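What the Arm Took Over: Automation in the Drive Room at Silen
Student project report, Work and Technology module
Zulmira Teixeira
May 20, 2019

Why I picked this place

When we got the assignment I figured everybody would go for the big warehouse out by the ring road, so I wanted something smaller. My cousin used to do deliveries for Silen, a company on Hakasgate that takes in old office computers, pulls out whatever can be used again and sells it on. She told me they had started using a robot arm for part of the job and that people there had Opinions about it. Perfect!

I wrote to them in March, and Magnus Moffat, who runs the floor, wrote back the same afternoon and told me to bring shoes I didn't care about. I ended up spending 12 days there spread over the spring, mostly in the mornings. I talked to the people on the drive bench whenever they had a minute (and quite often when they didn't, sorry Kadir) and I wrote everything down in the evenings on the bus.

My question was pretty simple: when a machine takes over one part of a job, what happens to the rest of the job? I had read the two Ritchie chapters from the course pack, so I went in with some ideas about skill being lost. Some of that held up and some of it really didn't.

How the work used to go

Before the arm came, three people worked on drives. A computer came down the line with its cover already off, and you reached in, undid the clips, pulled the drive out with its tray, read the label, wrote the number down and put the drive in the right bin. Then the next one. Kadir Özkan did this for four years and he can still tell you which models will skin your knuckles. He showed me his hands as proof, and I believe him.

On a full shift the three of them together got through 218 drives. That number is written on the whiteboard in the break area, in green marker, with a box around it, and I'm told it was the best day they ever had by hand. A normal day was less, but nobody wrote those on the whiteboard.

What I hadn't expected was how much talking went on. Evander Gunn said the bench was where you heard everything – who was moving house, whose kid had a fever, which pallets had come in wet. Your hands knew the job, so your mouth was free. Remember that part, I come back to it.

What changed

The system they use is called Humine. The arm does the lifting out and the putting down, and one person per shift looks after it. The other two moved to testing, in the next room. Nobody on the drive bench lost their job, and I asked about this more than once, in different ways, because I know it's the first thing my teacher will want to know. Magnus did say that a fourth person they had planned to hire was never hired. I think that should count for something in a report like this. It's a change you can't interview, because whoever it was never walked in the door.

The job of looking after the arm is called "cell operator" on the schedule. Everyone just says "minding." You load the next item, you watch, you step in when a pick goes wrong, and you fill out a short form on a tablet when it does. I read through the forms from my first visit up to my last one, with permission. There were 127 of them, against 1,318 picks in the same period. So a bit under ten percent of the time, a human had to do something.

I was surprised it was that many! Then I sat next to In-ho Kwak for a morning and stopped being surprised. Trays come in all kinds of shapes. Some clips are stiff, some are already broken, and some people (In-ho has words for these people) have taped things down inside their computers.

Sitting with In-ho

In-ho is the one who likes the new job best. He came from a phone repair shop and he treats the arm a bit like a new coworker who is strong but doesn't know anything yet. He watches the camera view on a monitor by the bench and keeps up a low commentary, kind of like someone watching a soccer game. "Left, left, go on, no." He doesn't seem to know he does it.

The view on that monitor comes from the wrist, so you are looking out over the fingers at whatever comes next. It took me a while to get used to it. Everything is close and a bit too big, and you lose track of where the rest of the room is. In-ho said it took him two weeks before he could tell from the monitor alone if a grip was going to be bad. Now he usually knows before the fingers close.
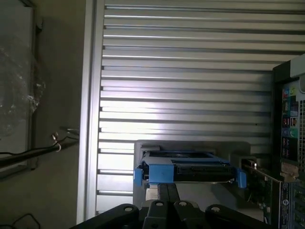
I want to call that a skill, even though it isn't in anyone's job description. It's made out of the old one, too. He told me he knows what a clip is going to do because he has pulled so many out with his own fingers, and he worries a little about whoever gets hired next, who will start on the monitor and never do it by hand. Magnus had an answer to that when I asked him. New people will get a month on the manual bench first. It isn't written down anywhere yet, so I can't say if it will happen.

The not so good parts

Kadir doesn't like minding, and he was very open about it. His hands are better, his shoulder is better, and he's bored out of his mind. He said by hand he was tired in his arms at the end of the day and now he's tired behind his eyes. You can't drift off, you can't really chat, and most of the time nothing is asked of you. He swaps his minding shifts for testing whenever Evander will take them.

Evander misses the talk. With one person minding and two in the other room, the bench got quiet, and he said he found out about a coworker's wedding from the schedule. They've started taking the morning break all together to make up for it, which was Evander's own idea, and I was there for a few of those – lots of cake.

There's also the forms. The tablet records who was minding when a pick went wrong, and for the first few weeks nobody was sure if that was going to be used against them. Magnus says it isn't and never was. Kadir says he believes him now but it would have been nice to hear it on day one. I agree with Kadir here. It would have taken five minutes.

What I think

I came in expecting to write about people losing skills, and what I mostly found was people whose skills had moved somewhere else, some of them happily and some not. In-ho got a more interesting job out of it. Kadir got a healthier and duller one. Same arm, same room, same pay (they checked with each other).

If I did this again I would talk to the people in testing too, and I'd go in on a late shift, since all my visits were before lunch and I was told the evenings feel different. I'd also want to come back in a year to see if the month on the manual bench is real.

Thank you to everyone on Hakasgate for letting me hang around and ask the same thing five times, and to Evander for the cake recipe, which I still owe him a photo of.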